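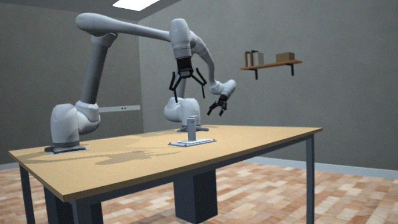 Figure 1. Two robot arms on a table (computer rendering).

Who Gets to Say Yes? How Trelteler Decided to Host the Sola Games

Project report, International Relations and Sport
Meirion Morris, Tetsuya Hosoda and Tatsuya Sakai
Project advisor: Kazuhiro Takeda

Introduction

When we started this project we thought we were going to write about money. Every news story we had read about cities hosting big sports events was about money, and we had a nice thick folder of them by the end of the first week. Then Tetsuya brought in the public record of the town meeting where Trelteler agreed to host the Sola Games, and we read it out loud to one another over lunch, and the money took up less than a page of it. Most of the talk was about who would be coming, whether it was right to invite all of them, and who in town had the authority to decide. We changed our question that same afternoon.

The Sola Games are a small international event for athletes under twenty. They move to a new host every time, and the hosts are usually towns with a harbor or a lake, as rowing and open-water swimming are the oldest sports on the program. Our question became this: how does a town of ordinary size end up making what is really a decision about foreign relations, and do the people who live there feel they were part of it?

Background

Trelteler has been a partner town of Fetow for longer than any of us has been alive. The link began with a school exchange and grew into a yearly rowing meet, and it was the Fetow rowing club that first suggested Trelteler put its name forward. Fetow had hosted the Games before and could lend boats, starting equipment and a good deal of advice.

What made the bid difficult was the guest list. Two of the countries that normally send teams were in an open dispute over fishing waters at the time, and one had already said it might stay home if the other was allowed to march in the opening parade under its flag. The national sports ministry said this was a matter for the organizers. The organizers said it was a matter for the host. So it landed on the desk of a town council that normally deals with parking and the library roof, and we have a lot of sympathy for them!

What we did

We used three kinds of sources. First, we read the minutes of every council meeting where the Games came up, starting in April and running to the final vote. Second, we did 8 interviews with people who had been involved on one side or the other. Third, we ran a paper survey in Trelteler, handed out at the ferry landing, the market hall and the sports center. We got 432 usable forms back, a lot more than we had planned for, and typing them in took most of the spring break. (Thank you to Miyuki Hosoda, who is not in our class and had no duty to help, and who typed in the last 100 of them anyway.)

People who pass through a ferry landing are not a fair sample of a town. Older residents and people who work nights are probably missing, and we tried to keep that in mind when reading the results.

What we found in the minutes

The council talked about the flag question at five different meetings, and it is interesting to see how the language changes. In the beginning the members speak about "the problem." By the third meeting they are speaking about "our guests," and the mayor asks that both delegations be written to in the same words and on the same day. We think this was the most important step in the whole process. Both countries could see they were being treated alike, and neither had to answer first.

The solution in the end was an old one that Fetow had used: the athletes enter by sport, all mixed together, and the flags are already up on the poles when they come in. One council member called this dodging the question. Another said that a small town is allowed to dodge. The motion passed, though it was closer than the local paper made it sound.

There was also a petition against hosting, with 3,160 signatures. It was mainly concerned with traffic and with the closing of the swimming beach, but one paragraph asked that the council "take no part in quarrels between governments." The petition was received and read into the record, and as far as we can find it was never answered in writing.

What people told us

Nearly all the people we interviewed were glad the Games were coming, including two who had signed the petition. What bothered them was how they had learned of it. One woman who runs a guesthouse by the water heard about the flag dispute on the national radio news, after the council had already talked about it twice. "I would have liked to hear it from them," she said.

The surveys point the same way. Most people who answered supported hosting, but fewer felt they had been asked. In the comment space the words we met again and again were "late" and "told." Younger people were the most enthusiastic about the Games and also the least likely to know that the meetings were open to the public.

We had hoped to speak with Higuchi, the firm that is building the temporary stands, about when it was first approached. The person we reached was friendly but said all questions had to go through the town. The town sent us back to the minutes.

Discussion

Our advisor asked us whether a town can have a foreign policy. Meirion says yes, Tatsuya says no, and Tetsuya says it depends on whether anyone writes back to you. We argued about this a great deal – mostly on the bus – and did not settle it. We do agree that the council handled the two delegations with more care than it handled its own residents. The letters abroad were drafted, checked and redrafted. The notice to residents was one paragraph at the bottom of the page about summer trash pickup.

If we did the project again we would start the survey earlier, and we would ask a question about the partner town link, which we left out and then wished for constantly. We would also try to talk to the rowing club in Fetow in person. Our one call with them was on a Thursday evening during their practice, and the wind took about half of it.

The survey form and the list of interview questions are in the appendix. Copies of the minutes can be read at the town library in Trelteler, at the desk on the second floor.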